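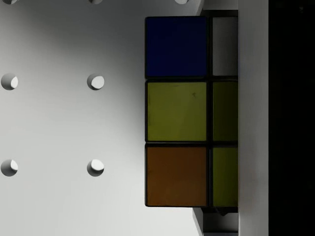 Zultley soil moisture readings, version 5

What's in it

2934 readings from buried moisture probes on one mixed cropping property at Castillo, logged through August. Each row has a probe number, a paddock code, a timestamp, a depth in millimetres and a moisture value. The weather file is separate and comes from a single gauge near the machinery shed, so don't treat it as rainfall for the far paddocks.

Last updated Monday, March 10, 2025.

Why it was released

The Bovano irrigation scheduler was sold to growers on the promise of large water savings. We wanted to see the numbers under the promise. After going through them we're still not convinced, and we'd sooner other people looked than took either side's word for it.

Known problems

Probes at 900 mm drift upwards over the month. Bovano's calibration notes call this "settling". We can't find a physical reason for it and have left the values alone.

The moisture column is labelled as a percentage. Percentage of what changes between firmware versions, and the logger didn't record which version was running. Compare a probe with itself and you should be fine. Compare two probes and you're guessing.

Over 200 rows carry the flag "interp". The logger filled those in by itself when a probe dropped out, and some of the fills run straight through an irrigation. Leave them out of anything you plan to publish.

Paddock codes follow the old fence lines. Two paddocks have since been joined and the file still has both.

What it won't tell you

Whether the scheduler saved water. There was no comparison paddock and no meter on the pump. Any savings figure drawn from this file is a modelled one – ask to see the model.

It also says nothing about yield, grain quality or labour.

Files

readings.csv
weather.csv
probes.csv (depths and install notes, patchy)
disargate_clean.py

The Disargate script drops flagged rows and fixes the daylight saving offset. It does nothing about the drift.

Licence

Free to use with attribution. Corrections welcome, preferably with the row numbers.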